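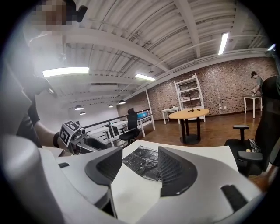 4.2 Faith and dissent among club players

The survey reached 410 players at 30 amateur rugby clubs, drawn from the membership lists held by the Zuller and Gralau leagues. Each player was asked whether religious belief had ever shaped a decision to join in, or stay out of, a shared act before a match. Such acts included a minute's silence, the wearing of a coloured armband and the singing of an anthem.

Most players who described themselves as religious reported no conflict. Among those who did, the difficulty lay more often with the timing of fixtures than with the meaning of a gesture. Several had asked to be left out of matches on holy days, and a smaller group had objected to a sponsor's name on the shirt. Refusal to take part in a team gesture was rare, and in most cases it had been discussed with the captain beforehand.

Written comments were coded using the Mamani scheme, which separates private belief from public witness.

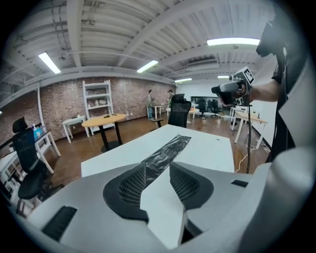

Figure 3. Desk with a strip of crumpled black plastic sheet.

The comments show that players wished to be asked early and in private. Those told of a gesture on the day of the match were more likely to feel that silence would be read as hostility. Club officials, for their part, tended to assume agreement where no objection had been raised – a pattern also found in the earlier Drunik study of chapel teams.

A follow-up round in December returned to 20 of the clubs. By then a number of them had added a short note on conscience to their playing rules, though the wording varied and few players could recall having read it.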